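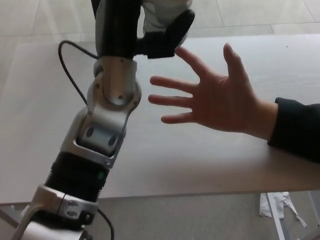 待ち合わせが下手になった、と思う

「じゃあ、着いたら連絡するね」という言い方が、私はどうも苦手です。いや、私も言います。毎週のように言っています。言っておいて苦手も何もないだろうと自分でも思うのですが、言うたびに何か大事なことを一つさぼったような、うしろめたい気分になるんですよね。

十二月に、学生時代の友人たちと集まることになりました。集まるのは5人。幹事なし、というのが昔からの流儀で、日にちを決めるところから全員でグループチャットにわいわい書き込みます。楽しいんですよ、これはこれで。途中で誰かの飼い犬の写真が入ったり、鍋の締めは雑炊かうどんかで話が脱線したり。ところが二日ほど仕事が立て込んで見られずにいたら、未読が391になっていました。391ですよ! 文庫本なら一冊終わっている数字です。夜中に布団の中でさかのぼって読んで、最後まで読んで、それでわかったことは何かというと、場所はまだ決まっていない、でした。

「場所は近くなったらまた」
「駅に着いたら連絡し合おう」

で、当日です。駅に着きました。着いたよ、と打ちました。私も着いてる、と返事が来ました。どこ? 改札出たとこ。どっちの改札? いま階段おりてる。え、私のぼっちゃった。そんなやりとりを延々と続けて、ようやく全員の顔がそろったころには、もう体の芯まで冷えていて、再会の感激がだいぶ薄まっていました。誰も遅刻はしていないのに、です。全員が約束の時刻には駅の中にいたんです。いたのに会えない。昔だったらこんなこと、なかった気がするんだけどなあ。

もちろん昔は昔で、会えないことはありました。携帯電話を持っていなかったころ、私は駅前の本屋の、料理書の棚の前で人を待つことが多かったのですが、相手が別の支店に行ってしまっていて、それっきり、ということが一度あります。家に帰ってから電話で平謝りされて、こちらもこちらで説明が足りなかったので平謝りして。あれはしんどかった。戻りたいかと聞かれたら、戻りたくはないです。スマホは便利ですし、電車が止まったときに一言送れるだけで、どれだけ気が楽か。

だから、連絡手段をなくせと言いたいわけではありません。私が言いたいのはもっとずっと小さい話で、「場所と時刻だけは、前の日までに決めきってしまいませんか」ということなんです。改札を出たら右の花屋の前、六時半。これだけ。これだけのことを決めるのに三十秒もかからないのに、どうして私たちは当日の自分に丸投げしてしまうんでしょう。

昔の勤め先に、ルッツ・シュテューバー(Lutz Stüber)という同僚がいました。翻訳の部署で隣の席だった人で、待ち合わせの決め方がとにかくうまかった。たとえば昼ごはんに誘ってくるときも、「十二時十分に、トロットウッドの窓ぎわで。十五分まで待って、来なかったら先に注文します」と言うんです。トロットウッドというのは会社の裏にあった喫茶店で、ナポリタンがやたらに熱い店でした。最初は、なんだか冷たい人だなと思いました。先に注文しますって、そんな。でも何度か一緒に行くうちに、これがものすごく楽だと気づいたんです。

だって、行けなくてもいいんですよ。電話が長引いて十二時二十分になっても、彼はもう自分の皿に向かって機嫌よく食べている。こちらは走らなくていいし、謝る文面を考えなくていい。向こうも、まだかまだかと時計を見なくていい。しかも十五分までは確実にそこにいる、とわかっている。あの安心感は、「着いたら連絡して」には絶対にないものです。

「着いたら連絡して」って、やさしそうに聞こえるでしょう。あなたの都合に合わせますよ、急がなくていいですよ、という顔をしている。でも実際には、連絡が来るまでずっと待機していてくださいね、という頼みごとなんですよね。画面を気にしながら本を読んでも頭に入りません。コーヒーを頼んだものか、頼んだとたんに「着いた!」が来るんじゃないか、と迷っているうちに時間が過ぎます。私はこの「頼むか頼まないか」の迷いだけで、人生の相当な分量を使ってしまった自信があります(いやな自信だ)。

しかも、待っている側がそういう状態だと、会った瞬間の顔に出ちゃうんです。ほんの少し、ぴりっとした顔。相手は相手で、歩きながら文字を打っていたから息が上がっていて、やっぱりどこか上の空。おたがいに席に着いて、水を一杯飲んで、スマホを伏せて、そこからようやく会話が始まる。もったいないと思いませんか。

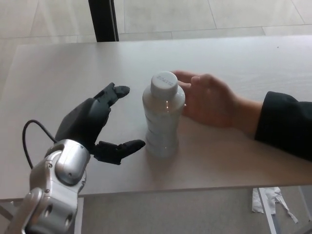 木目のテーブルに立つ透明なボトルと、そのすぐそばに置かれた手。

そういえば、席に着いてからの話もしたいんでした。

約束の詰めが甘くなったのと同じ時期から、会っている最中の「次」への連絡も増えた気がするんです。三時間の予定で会っているのに、途中で「このあとの人に何時に行けるか聞かれてて」と画面を見る。わかります、私もやります。次の予定も「終わったら連絡する」にしてあるから、そうなるんですよね。先の約束がゆるいと、いまの時間まで穴があく。四時に別の場所、と決まってさえいれば、三時半までは目の前の人の話だけ聞いていられるのに。

この話を妹にしたら、「お姉ちゃんは予定が少ないからそう思うんだよ」と一刀両断されました。妹のところには小さい子がいます。出かける直前に靴下を脱ぐ、牛乳をこぼす、急に眠る。六時半に花屋の前と言われて六時半に花屋の前にいられる大人がうらやましい、と。うーん、それは、そうなんです。そう言われて私はしばらく黙りました。時刻をきっちり決めるのがつらい人は確かにいる。体調に波がある人もそうでしょうし、仕事の終わりが読めない人だってたくさんいます。

ただ、妹とさらに話していて面白かったのは、彼女がいちばん助かるのも結局「三時から四時のあいだは公園のベンチにいるから、来られたら来て」という誘われ方だ、ということでした。来られなかったら? べつにいいよ、私は散歩がてらだから、と言ってくれる友だちがいるんだそうです。それって、ルッツさんの「先に注文します」と同じじゃないですか! 片方がいる場所と時間をはっきりさせて、あとは相手にまかせる。幅は広くても、ちゃんと決まっている。私が懐かしがっていたのは几帳面さというより、どうやらこっちのほうだったらしい。妹に言われなければ気づかなかったので、ここは素直に妹の手柄としておきます。

それ以来、ちょっとずつ実践しています。まず、誘うときに自分の居場所を先に言う。「私は一時からコスケラにいるよ」みたいに。コスケラは近所の、椅子が固くて長居に向かないパン屋兼喫茶です。長居に向かないのに私はだいたい長居をします。で、「一時半まではお茶だけで待って、そのあと勝手にサンドイッチを食べます」と付け足す。最初のうちは友人に「なにその宣言」と笑われましたが、二度目からは向こうも「じゃあ私は一時二十分目標、だめなら食べてて」と返してくるようになりました。話が早い!

それから、駅の中では待ち合わせない。これは個人的な恨みもかなり入っています。駅はもう広すぎるし、しょっちゅう工事をしているし、柱はどれも似ています。かわりに、屋根があって、座れて、相手が来なくても一人で過ごせるところを選びます。本屋、図書館の入り口、パン屋。相手を待つ場所というより、自分がもともと行きたい場所にしてしまうと、待っている感じがずいぶん減るんですよね。先日なんて、園芸の本を立ち読みするのに夢中で、肩をたたかれて飛び上がりました。

あと、これは失敗した話ですが、一度だけ「当日は連絡なしでやってみよう」と友人を巻き込んで実験したことがあります。場所と時刻を決めて、あとは会うまでスマホをかばんの底に入れておく。意気込みすぎですよね。結果、店が臨時休業でした。閉まったシャッターの前に二人とも時間どおりに立っていて、それは見事に会えたのですが、雨が降っていて、そこから次の店を探すのに結局スマホを出しました。友人には「これ、何の修行?」と言われました。ごもっともです。だから、スマホはかばんの取り出しやすいところに入れておきましょう。電車が止まったら遠慮なく連絡しましょう。ただ、何も起きなかった日には、何も送らなくても会えるようにしておきたい。

反論はまだあると思います。位置情報を共有すれば済むじゃない、とか。若い人はそうしているみたいですし、それで気持ちよく回っているなら私が口を出すことではありません。でも私自身は、地図の上を点になって近づいていくのがどうにも落ち着かなくて。途中で花を買おうかなと寄り道したのも、道を間違えて一本戻ったのも、全部見えちゃうわけでしょう。会ってから「さっき道間違えてさあ」と自分の口で話したいんです。道に迷った話なんて、会って最初の五分の雑談にちょうどいいのに、先に知られていたら何を話せばいいのやら。

例の5人の集まり、次は春にやることになっています。すでにチャットは動き始めていて、今のところ話題は桜餅の葉っぱを食べるか食べないか(私は食べます)。私はそこに割り込んで、「改札を出て右の花屋の前、六時半。六時四十分になったらお店に入って先に乾杯してます」と書き込みました。しばらく誰も反応しなくて、ああ、やっぱり感じ悪かったかなとどきどきしていたら、一人が「了解」、もう一人が親指の絵文字、そのあとまた桜餅の話に戻りました。

店はまだ決まっていません。そこは今夜、私が電話してみます。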